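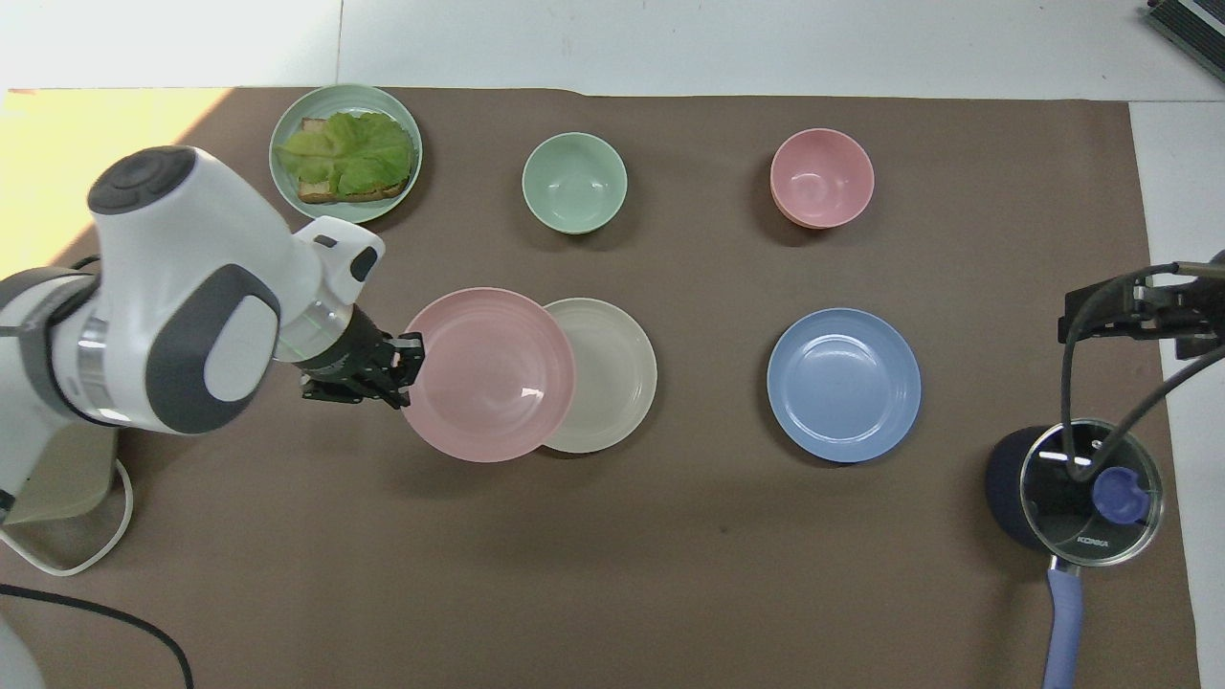
Marura presents pastel tableware for small kitchens

Prallombridge, February. The tableware company Marura opens its new showroom in Prallombridge this month. On the tables are plates and bowls in soft colors: pale green, pink, cream, light blue and mint. The collection has the name Hovland and is made for people who cook and eat at the same small table.

"Many of our customers have one shelf for everything," says Rianne Timmermans, head of design at Marura. "They asked us for colors which can be mixed freely, so that a guest can take any plate and the table still looks calm."

A simple lunch, such as toasted bread with green lettuce, is enough to show how the colors work with food. The plates can also be put one on top of the other between meals. Marura shows them together with everyday cookware, for example a dark navy saucepan with a glass lid and a blue knob.

The showroom has a floor of 60 square meters and is open from 10 a.m. Visitors are welcome to take the pieces in their hands and to set a table by themselves. The first 900 sets are reserved for the showroom and will be sold there only.

Press contact: Holger Strömberg, Marura, Prallombridge. Samples for photography can be borrowed for 2 weeks.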